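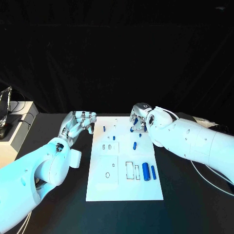
Is it hard to make a robot put a peg in a hole? A reader in fourth grade sent us that question, and added that her little brother can do it and he is only 2.

Yes, it is hard. Your brother has a big head start. He has eyes that judge distance, skin that feels when something is touching it, and a brain that has been practicing since he was born. A robot starts with none of that. People have to give it each part.

At the Gestodton after-school robotics club, students work on this problem all spring. Their project is called Joter. It uses two robot arms with hands shaped like ours, a white board, and a set of blue pegs. The goal is to pick up a peg and put it where it belongs.

What is a peg board for?

You may have played with a shape sorter when you were small. The round block goes in the round hole, and the square block does not. A peg board for robots works the same way. It has pieces that are thick and thin, and openings that are round, long, or narrow. People who build robots like this kind of test because it is easy to tell how it went. The peg is in the hole or it is not.

It is also a lot like real work. Plugging in a lamp is a peg and hole job. So is putting a key in a lock, or a battery in a flashlight.

Why use a hand?

Many robots have a simple gripper with two flat fingers that open and close. A gripper is strong and easy to control. A hand with fingers and a thumb is much harder to control, because every joint that bends needs its own instructions.

Try this at your desk. Pick up a pencil and watch your fingers. Your thumb moves to one side and your fingers move to the other. Then everything squeezes a little, but not too much. You did all of that without thinking about it. In the Joter project, the students have to think about it. They write down the order of the moves first, on paper, and then they turn each move into a step for the robot.

Here are the steps for one peg, copied from the club's notebook:

Move the hand above the peg.
Open the fingers.
Lower the hand.
Close the fingers slowly.
Lift.
Move above the hole.
Lower the hand again.
Open the fingers.

It looks short. The first time the club wrote it, they left out "Lift." The robot held the peg and dragged it sideways across the board, and it knocked over the others on the way.

How does the robot know where the peg is?

A camera helps. The camera takes a picture, and a computer program looks for the peg's color and shape. Blue on white is a good choice because the two colors are easy to tell apart. Shadows can still cause trouble. A program may think a dark shadow is part of the peg, and then the hand closes in the wrong spot.

The club also has a problem called blocking. When the hand reaches down, it can cover the peg it is reaching for. The camera sees fingers and no peg. One fix is to have the program remember where the peg was a moment ago. You do the same thing when you reach into a bag for something you saw go in.

How many tries does it take?

The club keeps score. In April they ran 284 tries with the thick peg. They were split into 4 teams, and each team changed one thing at a time, such as how fast the fingers closed. Changing one thing at a time is slow, but it lets you know what made the difference. The slowest finger speed worked best for the thick peg. It did not work best for the thin one, and the teams are still testing that.

In May the club takes Joter to the Ververidis Challenge, where each school gets 7 minutes at the table. Their name for the second part of the project is Honon. In that part, one hand will pass a peg to the other.

Words to know

Joint: a place where an arm or finger bends.
Gripper: the part of a robot that holds things.
Program: a list of instructions for a computer.

Try it yourself

Put on a pair of thick winter gloves. Close one eye. Now ask a friend to hold out a pen cap, and try to put the pen in it. Then try again with both eyes open and no gloves. Write down which way took longer.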